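Spent Thursday morning on the two-arm cell. The left gripper had started landing short on the task box buttons, so it was time for a proper check instead of another nudge to the offsets.

First job, cables. The one on the left wrist had worked its way round and was pulling at the end of travel. I undid the clips, gave it more slack and ran the wrist joint through its full 360 degrees with the fingers empty. No snagging.

Next, the screws on the gripper mounting plate. 2 of the 8 had backed out a bit. Cleaned them, put thread lock on, did them up in a cross pattern.

Then re-taught the red button. Right arm parked up over the test leads, left arm brought down slowly until the button lit.
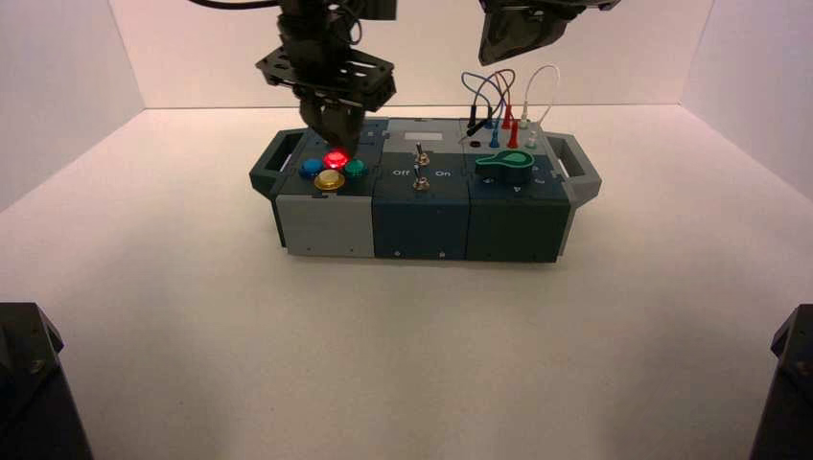

Ramiro Toledo asks whether I teach the point with the fingers open or shut. Shut, always. Open, one finger can catch the rim and you get a press that only works half the time.

He also wants to know about the toggle switches. Those are next. They need a sideways push and I don't trust the old points now the plate has been off its seat.

Whole thing took almost 2 hours, most of it cable clips. Spare clips are in the Merik drawer if anyone on lates needs them.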